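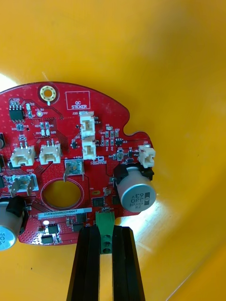 2 min read

Sorting boards and wiring looms: your questions

I get the same handful of emails every week, so I've put my answers on one page. If yours isn't covered, drop me a line (I check the inbox Sunday mornings, coffee in hand!).

What's the easiest way to tell boards apart?

Read the silkscreen before you go by colour. Connector numbers like J19 and J20 are my favourite landmarks, and the power terminals are usually labelled too. If you see GND beside one tab and +48V beside the other, write both on your bag tag and you'll thank yourself later.

The QC STICKER box is blank. Should I worry?

I wouldn't, on its own. Plenty of shops print the box and never get around to using it. Test the board the way you'd test any other.

Can I put the looms in with the board?

For a quick sort, sure – I do it all the time. For storage, no. Those little connector ends love to hook on things. 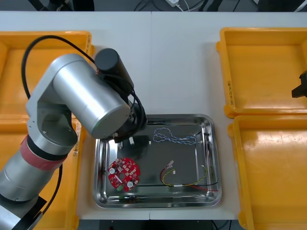 I keep twisted pairs coiled in their own bag and the multicoloured ones in another, with a loose twist tie around the middle. Don't cinch it tight. Jinfeng Kang taught me that one at the old Corkholm workshop, after I'd wrecked a perfectly good plug.

Metal tray or plastic?

Plastic for keeping, metal for looking things over, and never power up a board that's sitting on bare metal. My Clomwood bins hold some 70 bagged pieces each and they've been grand.

Do you sell spares?

Sorry, no! I only sort them.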